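16 January 2025
Stumora bench, packing trial for the Gresero handsets

The silver case was received from Folturholm and placed at the bench for the trial. The foam insert measures 167 mm across and is to be recut before August. Staff are asked to leave 10 mm between phones - the earlier layout at Hrnčiar allowed less, and screens were marked.

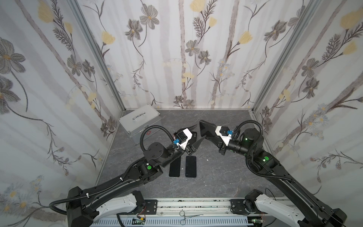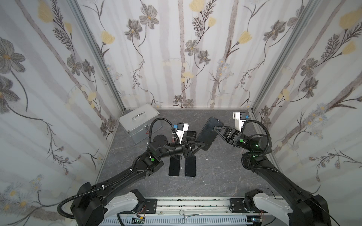 The recut of the insert remains the main open item. A request for 40 mm foam has been submitted, and the present sheet will be kept for comparison. Two black phones side by side on the gray marbled floor give the arrangement to be followed in the new layout, with the case kept in the back left corner. Edge padding to be decided.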